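Hasturbridge: The River Toll Game

Designed by Wilson Cusi
Published by Curkia
Players: two to five
Playing time: one long evening, or two short ones
Price: $49.00
Status: In stock

Hasturbridge has been a long while coming, and we are so happy to finally have it on the shop page where you can put it in a cart and send it home. If you played the earlier edition (the one in the thin green box, with the map that never would lie flat), you already know the bones of it. You and your friends are rival toll families in a market town with one good bridge and too many people who want to cross it. You set your prices, you bribe the ferrymen, you repair your stretch of road or you let it go to mud, and all the while the river keeps rising.

The new edition keeps everything people wrote to us about fondly and mends most of what they wrote to us about less fondly. The auction is quicker. The flood deck has been reworked from top to bottom, so a bad draw in the first season will no longer sink a player before they've had a chance to do anything clever. And the map is now on a proper mounted board, folded in four, which took us three tries to get right with the printer and was worth every one of them.

How it plays

Each season begins with travelers arriving at the edges of the board. There are drovers, peddlers, pilgrims, soldiers, and the occasional bishop, and every one of them has a purse and a patience number. You choose a toll in secret, everybody reveals together, and the travelers shuffle off toward whichever crossing suits them. Drovers hate waiting. Pilgrims will wait forever but won't pay much. Soldiers pay nothing at all and wreck your road besides, though if you feed them they may remember it later on, when the town council votes.

After the travelers have crossed, you spend what you've earned. Most of it goes into stone, timber and favors, and this is the part of the game where the table gets loud – favors can be traded, promised, sold on and broken, and the rulebook is on purpose very relaxed about what counts as a promise. Wilson likes to say he wrote the trading rules after a family holiday, and having met the family, we believe him.

The game ends when the river card with the black border comes up, or when one family has paid for the whole of the new bridge, whichever happens first. Our own games tend to go to the river.

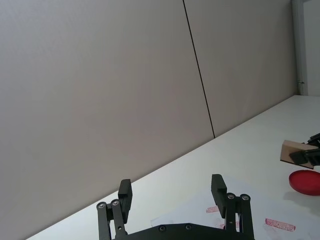
Between wall panels.

What's in the box

1 mounted game board
83 traveler cards
5 family screens with matching wooden toll houses
49 flood and season cards
Stone, timber and favor tokens
A cloth purse for the coins
Rulebook, plus a one-page summary for each player

The toll houses are painted beech and have a nice weight in the hand. The coins are thick cardboard, and we know some of you will want metal ones. We looked into it, and it would have pushed the price up past what we think a game like this should cost, but standard half-inch coins from any other game will fit in the purse without a fuss.

The Jascombe expansion

Folded into the lid of every first-printing copy is a small extra called Jascombe, which adds the next town upriver and a two-player mode that doesn't need a dummy hand. We'd suggest leaving it sealed until you've played the main game once or twice. It brings in barges, and barges change how you think about almost everything, especially tolls in the spring seasons. When the 995 first-printing copies are gone, Jascombe will be sold separately.

A word about ages

We've put 12 and up on the side of the box, mostly on account of the secret tolls, which want a bit of arithmetic and a straight face. Younger children do very well on a team with a grown-up, and there's a gentler set of starting cards at the back of the rulebook with the soldiers taken out.

Shipping and replacements

Orders go out from our warehouse twice a week, and you'll get an email with tracking once yours has been packed. If a card is creased or a toll house has gone missing, write to us with your order number and tell us which piece it is – we keep spares of every part and will mail one to you at no charge. Owners of the green-box edition can also ask for the new flood deck on its own for the cost of postage, as long as our supply holds out.

The rulebook can be downloaded as a PDF from the support page, and we'd encourage you to have a read before you buy.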